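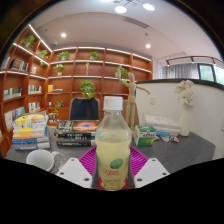
Weekend Counter Assistant, Plevel Refreshments

Part time, 14 hours a week, permanent after three months if we can still stand each other

Plevel is a small drinks and snacks kiosk beside the bus station in Bevis. We sell cold drinks, hot drinks, filled rolls and a flapjack with a local reputation, mostly good. Our customers have usually got four minutes and a suitcase. Last year we moved into a proper unit with a door, a sink and a window that opens, and the standard of conversation has gone up accordingly.

We need someone for Saturday and one weekday of your choosing, as long as you don't choose Monday, which Prakash has had for years and guards closely.

What you would be doing

Serving people, taking money and giving the right change. Filling the fridges from the back, so that the oldest bottles go out first. Wiping things. Making rolls to the list on the wall and resisting the urge to improve them. Telling people where the 12 goes from. We don't work for the bus company, but you will be asked as if you do, and shouting has been known to follow. Deliveries come on Saturday at 7 in the morning, when the driver will leave everything exactly where the door needs to open.

What we are looking for

You should be able to add up when the till sulks, lift a crate of drinks without making a speech about it, and be pleasant to strangers before breakfast. Shop or café work would help, though we have taken on people with none and most of them are still speaking to us. A food hygiene certificate is useful. If you haven't got one we'll pay for the course and for the time you spend doing it.

You must be 18 or over, as you'll sometimes be locking up by yourself.

Please don't tell us you are passionate about soft drinks. We have met soft drinks.

What you get

The hourly rate is the same for everyone on the counter, and we'll tell you what it is when we ring, before you've ironed anything for an interview. Paid breaks. Paid holiday. A free roll and a drink each shift. An apron, in the one size the supplier seems to make. Rotas go up a fortnight ahead and stay as they are unless somebody is ill.

How to apply

Write us a page, by hand or typed, saying who you are, where you've worked and which weekday you'd like. Hand it in at the counter or post it through the door when we're shut. A CV is fine too, but keep it short, as it will be read standing up.

Mark it for Prakash Nadar. Applications close at the end of June. Everyone who writes will get a reply, including the person who applied last time as their own dog.

Chats take place at the kiosk after closing and last as long as a cup of tea. If you'd like to try a shift before deciding, say so in your letter. Trial shifts are paid.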